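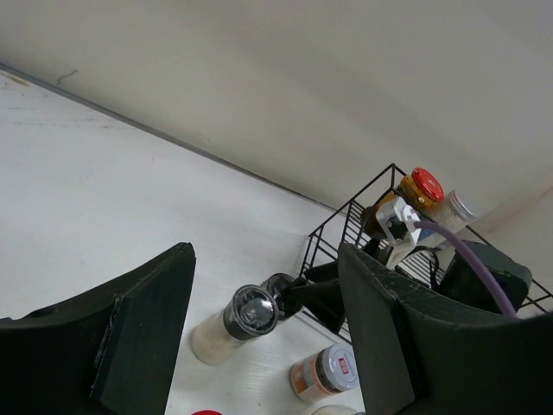 Tarros, un estante de alambre y la pregunta de siempre

Categoría: Robótica doméstica | Manipulación

Ordenar especias es una tarea que una persona hace mientras habla por teléfono. Para un manipulador con pinza de dos dedos es una secuencia de percepción, agarre, transporte e inserción, y cada etapa falla a su manera. Llevo varios meses con la misma tarea y los mismos envases, y este texto resume en qué punto está, al menos en mi banco.

Los envases son de tipos distintos a propósito. Un molinillo de cuerpo transparente tumbado sobre la mesa ofrece dos zonas de agarre poco recomendables: la tapa, reflectante, que engaña a cualquier estimación de profundidad, y el cuerpo, que la cámara atraviesa y confunde con lo que hay detrás. Un especiero pequeño acostado es peor, porque puede rodar al primer contacto lateral. En Wornudik, el entorno de simulación que uso para entrenar, los dos objetos se agarran casi siempre. La fricción simulada es generosa y los reflejos, no demasiado fieles.

Colocar un tarro en el estante

El estante de alambre negro me parece un caso de prueba más honesto que cualquier bandeja plana. Las varillas son finas, el fondo blanco se ve entre ellas y la nube de puntos sale con huecos. El planificador tiene que decidir si ahí hay una superficie de apoyo o un agujero. Con el umbral por defecto decidía agujero y soltaba el tarro demasiado alto.

Luego está el movimiento. Con la cámara en la muñeca, una tapa roja que en reposo se segmenta sin dificultad se convierte en una mancha durante la aproximación. Reducir la velocidad lo arregla y alarga el ciclo. Mi última serie completa fue de 41 intentos, un martes por la tarde, y la mayor parte del tiempo se fue en aproximaciones lentas -- no en agarres repetidos, que era lo que yo esperaba.

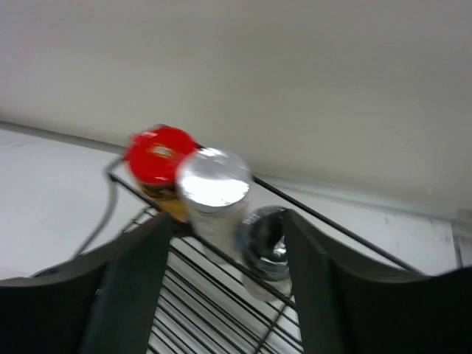
Vecinos y oclusiones

Un estante vacío es fácil. Un estante con tarros de vidrio, tapas rojas, tapas plateadas y un molinillo negro obliga a insertar sin empujar lo que ya está puesto. La política aprendida que publica Vesotia trata cada objeto como si estuviera aislado, y los dedos necesitan espacio lateral para abrirse al soltar. Entre dos tarros contiguos ese espacio muchas veces no existe.

Probé dos soluciones. La primera consiste en soltar desde arriba con apertura parcial: funciona con tarros pesados y mal con los ligeros, que se quedan pegados a la almohadilla. La segunda, empujar el vecino antes de insertar, exige un modelo de contacto que no tengo. Mirar el conjunto desde abajo ayuda a entender la geometría: se ven los barrotes, la parte inferior del estante y cuánto contenido queda en algunos. También cambia por completo el aspecto de los objetos, y un detector entrenado con vistas cenitales pierde la mitad de las clases.

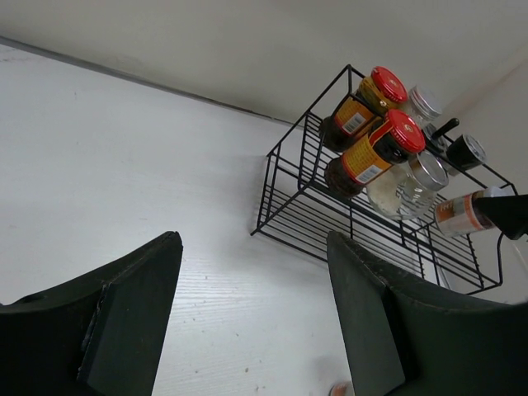

El agarre, que es lo que ya funciona

Si tuviera que señalar una parte resuelta, sería el cierre sobre cuerpos cilíndricos rígidos. Dos caras planas, una a cada lado, fuerza limitada y comprobación de deslizamiento por corriente de motor. Con las almohadillas de Etholm la tasa de deslizamiento bajó lo suficiente como para dejar de registrarla. Se desgastan por los bordes y hay que revisarlas; las mías las cambio cada 3000 ciclos.

Queda la lectura de fechas. Un sistema que ordena una despensa debería saber qué va a caducar, y para eso hay que girar el envase hasta encontrar el texto, que puede estar en la tapa, en la etiqueta o en la base. Sobre metal con arañazos y brillos el OCR devuelve caracteres sueltos. Leer una cifra gris claro sobre gris pide iluminación rasante o varias tomas con pequeños giros de muñeca. Tampoco basta con leer el número: hay que saber si es fecha de envasado o de consumo preferente, y eso no siempre consta al lado.

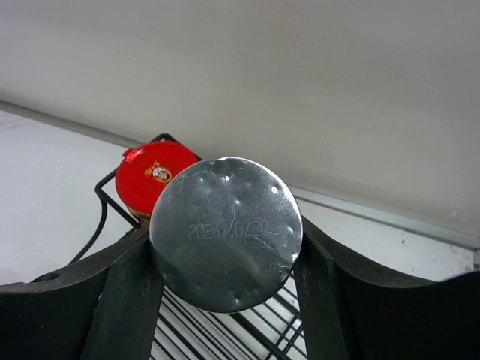 Base metálica sujeta entre los dos dedos, con la fecha «2024/10/20» cruzada en parte por un arañazo.

Mi respuesta provisional a si una máquina puede ya ordenar la cocina: puede con envases conocidos, sin prisa y con alguien cerca de la parada de emergencia. En el taller de Assunção, donde hice las primeras pruebas, la misma pinza carga piezas torneadas sin supervisión desde noviembre. La diferencia está en el entorno, porque allí las piezas llegan orientadas en un útil y todas son iguales.

Pendiente para la próxima serie: umbral de profundidad específico para rejillas, vistas desde abajo en el conjunto de entrenamiento y una rutina de giro para localizar fechas. El cable que pasa junto al estante también tiene que entrar en el modelo de colisión. Por ahora el planificador lo ignora.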